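일리데크 작업실 화보: 데스크톱 컴퓨터 분해 정비

일리데크(Illideck) 작업실은 사용 연한이 지난 사무용 데스크톱 컴퓨터를 점검하고, 다시 쓸 수 있는 부품을 분류하여 보관하는 공간입니다. 본 화보는 작업실의 정비 과정을 외부 기관 및 이용자 여러분께 소개하기 위하여 마련되었습니다. 작업실은 지난 6월부터 도키코(Dokico) 건물 1층에서 운영되고 있으며, 한 회차에 본체 20대를 접수합니다.

접수된 본체는 외관 확인과 저장 장치 분리를 거쳐 작업대로 옮겨집니다. 저장 장치는 별도의 잠금 보관함에 넣어 관리하며, 소유 기관의 서면 동의가 있는 경우에 한하여 자료를 삭제합니다. 분리 내역은 접수증 뒷면에 기재하고, 사본 한 부를 소유 기관에 송부합니다.

덮개 분리와 내부 점검
본체를 옆으로 눕히고 덮개를 떼어 내면 전원 공급 장치와 메인보드가 한눈에 들어옵니다. 점검은 전원 공급 장치의 라벨을 확인하는 일에서 시작하며, 배선과 커넥터의 체결 상태를 차례로 살핍니다.

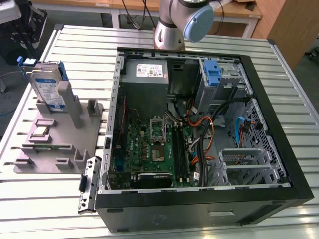 프로세서 소켓은 정비 과정에서 가장 세심한 취급이 요구되는 부위입니다. 고정 틀을 연 상태에서는 소켓 안쪽에 손이나 공구가 닿지 않도록 하며, 점검이 끝나면 보호 덮개를 씌워 보관합니다. 소켓의 접점이 손상된 메인보드는 재사용 대상에서 제외하고 재활용 업체로 보냅니다.

메모리와 확장 카드
메모리는 슬롯 양 끝의 걸쇠를 완전히 젖힌 뒤 수직으로 들어 올려 분리합니다. 용량과 규격이 같은 것끼리 정전기 방지 봉투에 담고, 봉투 겉면에 본체 접수 번호를 적습니다. 확장 카드는 고정 나사를 먼저 풀고 양쪽을 고르게 잡아 빼내며, 단자 부분에는 손을 대지 않습니다. 풀어 낸 나사는 규격별로 나누어 뚜껑이 있는 용기에 보관합니다.

배선과 전원 공급 장치
배선은 커넥터 몸체를 잡고 분리하며, 전선을 당겨 빼는 행위는 금지되어 있습니다. 전원 공급 장치는 어떠한 경우에도 작업실 안에서 분해하지 않습니다. 출력 시험을 통과한 제품은 선반에 보관하고, 통과하지 못한 제품은 월말에 일괄 반출합니다.

부품 보관과 목록
분류가 끝난 부품은 욤스카(Jomska) 목록 체계에 따라 11개 항목으로 등록됩니다. 현재 목록에는 부품 2000점이 등재되어 있으며, 학교와 비영리 기관은 신청서를 제출하여 필요한 부품을 무상으로 받을 수 있습니다. 신청 부품의 재고가 없는 경우에는 대기 순번을 안내하여 드립니다. 수령한 부품의 재판매는 허용되지 않습니다.

관람 및 이용 안내
작업실 견학은 사전 신청제로 운영하며, 오후 2시에 시작합니다. 견학 중에는 작업대 위의 부품을 만지지 마시고 담당 직원의 안내에 따라 주시기 바랍니다. 음료는 입구 선반에 두고 입장하여 주십시오. 본 화보의 사진과 글을 다른 매체에 게재하고자 하는 경우에는 일리데크 작업실 사무국의 사전 허가를 받아야 합니다.

글·편집: 일리데크 작업실 사무국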